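Cotstead seating refit, progress report no. 2
To: Francine McKinnon, Stimo
From: Jaxon Lachance, Cotstead
23rd June

Francine, sorry this is short on polish, writing it between deliveries. Full spend sheet follows separately, Bitar still owe me one invoice.

Where we are

Behind on chairs, ahead on everything else. The brick room is in use as the assembly room, as agreed at the start. Good light, big floor, easy to sweep. Ground floor too, so no stairs with the boxes. The downside is the tiles, they show every scuff and I don't want to hand the room back marked. Asked Sistport for some old carpet to put down under the work area. Waiting.

Chairs come as parts. Backs, seats, bases, arms, bag of fixings. First delivery was fine. Second one had two arm sets for the left side and none for the right, sent back same day, replacments promised. Not chasing Bitar again till I've got a reference number out of them.

Money

Your first payment of 4000 is in and mostly spent. Of that, 2000 went to Bitar as deposit on the chairs and 500 on transport, which was more than I'd put in the bid. Two trips instead of one, they couldn't get the lot on a single van. I've taken the difference out of the tools line, as we had most of the tools already. If you'd rather it came out of something else tell me before the next claim goes in.

Nothing spent yet on disposal of the old chairs. Sistport may take them for parts. No answer on that either.

Assembly

Slower than I allowed for. The unpacking is the long bit, each part is bagged and the bags are taped, then the tape has to come off without a blade going anywhere near the mesh. We've stopped using knives on the backs altogether. Scissors on the outer tape, fingers for the rest.

Order of work is now: back first, lumbar pads checked, then the seat, then the base, arms last. Was doing it the other way up in the first week and kept having to undo the arms to get at the bolts. Much better now.

The lumbar pads are the part people ask me about. Black mesh, two curved wings, a mirrored pair that meet at a seam down the middle. They look delicate. I've leant on one with a good bit of my weight and it was fine but I'd like to see how they are after a few months of people dropping into them.
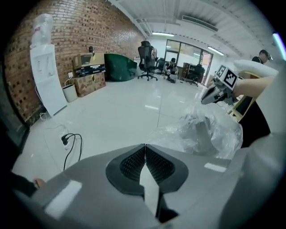 Can the lumbar pads be swapped later if one tears?

Bitar sell them as a spare, in pairs only, and the back has to come off the chair to fit them. I'd suggest we keep a small stock at Cotstead and fit them ourselves. Price to come, will put it in the next report.

Packaging

There is a lot of it. Clear plastic mainly, plus card. Card is going in the normal recycling. The plastic isn't taken by our collection so I'm flattening it and bagging it up, and Bitar have said in principle they'll have it back when the last delivery comes. In principle. I'd like that in writing and have asked for it. In the meantime it lives in the corridor cupboard, and it's getting full in there.

Please note the plastic is slippy on the tiles. New rule, every bag off the floor before the next chair gets started. Had one near miss, no injury, written up in the book.

Problems

Instructions. One folded sheet, diagrams only, and the bolt sizes on it don't match the bolts in the bag. We've written our own on a side of A4 and stuck it up by the door. Happy to send you a copy if any of your other projects are using the same chairs.

One gas lift that won't hold. Set aside, reported.

Grey finish marks a bit if parts are stacked face to face. Wipes off with a damp cloth so far. We put a bit of card between them now.

Storage. Finished chairs take up far more room then the parts did, obvious in hindsight. Moving them out as we go, which means the reading room is getting its chairs first and not last as the plan had it. Hope thats alright, it makes no difference to the budget.

Next

Right hand arms in and fitted.
Carpet down, or a decision that we manage without.
Answer from Sistport on the old chairs.
Quote for spare pads.
Second claim to you once the Bitar invoice lands.

End date still November as in the agreement. I'm not asking to move it. If the arms are late again I might have to, but I'll ring you well before then and not leave it for a report.

You said you'd like to come and try one. Any morning suits, give me a day's warning and I'll have a few set up at different heights. Parking is round the back, the front is coned off while they do the kerb.

Jaxon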